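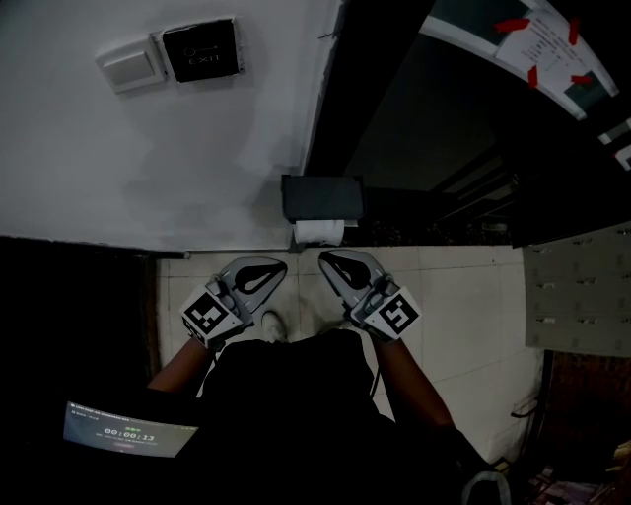

Gray grips in both hands, over a pale tiled floor.

Search salons, towns, services Go

Jollow, the hair and beauty chain, says it will drop printed prices at 23 salons and quote each customer in the chair. The firm calls this "personal pricing." A cut that cost $70 in January could now cost anything, and Jollow won't give a top figure - or say how stylists will decide.

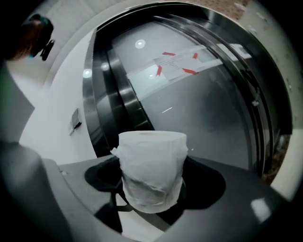 Inna Marchuk said she would want the number before the cape goes on, and in writing. Jollow says a trial at 3 salons went well. It has not released the results.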